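Progress report: customer messaging and automation, second period
Prepared for Valquíria Caldeira, Drostmont
Author: Etelka Kelemen, Skalletti

1. Where we are

The enquiry assistant has been live on the Camargo shop site since April. It answers questions about delivery, returns, sizes and care, and passes anything else to the service desk. During this period we moved the order tracking questions over to it as well, which was the largest single item left in the plan you approved.

Of the messages that came in through the site, 75 per cent were closed without going to the desk. The target in the grant agreement was lower than this, but I would treat the figure with care. It counts a conversation as closed when the customer stops replying, and some of those people will have given up and sent an email. Ismael Cavalcanti is matching the chat records against the inbox so that the next report can show both.

2. Work done

The answer bank was rewritten. The first version had been copied from the help pages and was too long to read on a phone. Alcides Macedo cut the entries down and took out the wording that only made sense to staff. Returns answers now start with the deadline and the address, because those were what customers asked for a second time.

The link to the Rametden mailing system is working. When a customer leaves an address and ticks the consent box, the contact goes straight into the right list. Before this, someone at the desk exported the contacts by hand and loaded them at the end of the week. We had two faults with the link, both caused by accented letters in names, and both are fixed.

Product tagging is slower than planned. The assistant can only suggest an item if the item carries tags for colour, pattern and type, and much of the home textiles range has none.

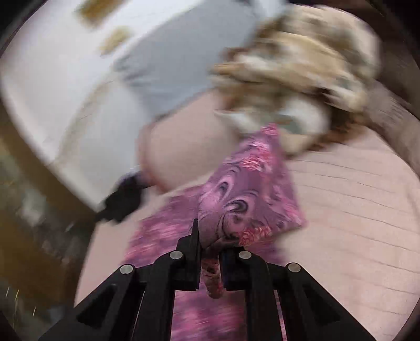
Tagging is now being done by Dirceu Paiva with part-time help from the desk, and the rules for it were agreed last month. Each product gets one main colour, one second colour where there is one, and a yes or no for pattern. The old catalogue allowed free text, so the same shade could appear under several names and a search would find only part of the stock. Under the new rules a cloth like the pink and purple one is entered with both colours and marked as patterned, and a customer who types either colour into the chat will be shown it. Fabric content is left blank unless the supplier has confirmed it in writing.

3. Problems

Handover to the desk outside opening hours is still poor. The assistant says that a person will reply, but does not say when. We have written a new message giving the next opening time — it is waiting for Camargo to confirm the holiday hours.

Staff training was held in 2 sessions where the plan said 3. The last one was put off when the desk was short of people and will be held in the coming period. There is no extra cost.

4. Spending

Spending is within budget. The training line is under because of the missed session, and the tagging line is slightly over. I would like to move the unspent training money only after the last session has taken place, and will write separately if a transfer is needed.

5. Next period

Finish tagging home textiles, then start on kitchen goods.
Put the out-of-hours message live.
Report closed conversations with the email matches taken out.
Hold the remaining training session.

We also need a decision from Drostmont on how long chat records should be kept. The current setting is the supplier's default, and Ismael has sent over a short note with the options.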